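I gave Wultum four months with my books and I've got feelings

Let me say up front that I'm not an accountant. I run a small business with one and a half employees (I'm counting my nephew as the half, and he'd tell you that's generous), and for years my bookkeeping was a spreadsheet, a shoebox and a bad mood every time a tax deadline rolled around. So when my supplier Heledd Humphreys mentioned she'd moved everything over to Wultum and was getting paid faster, I signed up that same night with a cup of tea and far too much confidence.

Wultum is invoicing and cash flow software for very small businesses. You hook up your bank account, enter your customers, and it handles quotes, invoices, reminders and a rolling forecast of what's going to be in the account and when. There are a few plans. I'm on the middle one at $18 a month, which gets you the forecast and up to 200 invoices. I've never been anywhere near that limit, so no complaints there!

Setup was mostly painless. The bank feed came through in an afternoon, and it guessed the categories for most of my transactions pretty well, apart from a weird conviction that my landlord was a restaurant. I had to correct that one three times before it stuck. Importing customers was fussier. It wants the columns named exactly its way, and if they aren't you get a red banner that says "import failed" and nothing else. I ended up typing most of them in by hand while half watching the hockey.

Invoices are where I fell for it. They look smart, they take me a minute or so each, and the reminders go out on their own. I set mine to nudge people at 14 days, politely, and then again a bit less politely. I hate chasing money. I'll put off a phone call like that for weeks, and meanwhile I'm paying for stock on a credit card, which is a silly way to run anything. Having a machine do the nagging is worth the subscription by itself. One of my slowest payers (hello, Ostermann) settled up the morning after the second reminder, and I did a little dance in the stockroom.
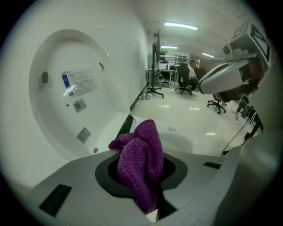

Labels and stickers on the inside of a white toilet lid.

Now the forecast. I really wanted to love this part, and I'd say I like it. You get a line showing your balance for the next few months, and you can drop in "what if" items, so I could see what July would look like if I took on another part-timer. Pretty grim, as it happens, so I held off. That's a decision I'd have made on gut feel before, and probably the wrong way. But the forecast assumes everybody pays on the due date, and anyone who's ever sold anything to anyone knows how that goes. You can change the assumption customer by customer, only it's buried under three menus and it doesn't carry over when you duplicate an invoice. Please fix this, Wultum people, I'm begging.

Sales tax reports were fine. My bookkeeper, Volker Lenz, looked them over and grunted, and from Volker a grunt is high praise. He did grumble that the export splits refunds onto a separate sheet, so he has to paste them back in. I gather Clalaten, which he uses with most of his other clients, puts them all on one page. I tried the Clalaten demo for a weekend and found it a lot of program for a business my size, with menus for departments I don't have and never will. I also had a quick go of Istivis, which is cheaper and very pretty but had no forecast at all when I tried it.

Support has been a mixed bag. The chat is quick in the mornings and hopeless after 4 p.m., which is exactly when I sit down to do my paperwork. When I did get a person she was lovely and stayed on until my duplicate bank entries were sorted.

The phone app is okay for sending an invoice from the van and not much good for anything else. Text is tiny. Receipts photograph well enough, though I've had a couple of faded ones come through with the total missing, so check them before you toss the paper.

I'm giving it 4 out of 5. If you've got proper payroll or more than one location you'll want something bigger. If you're a one-and-a-half-person outfit with a shoebox, try the free month, and have your customer list tidied up before you start. I'm renewing, and the shoebox has gone back to holding shoes.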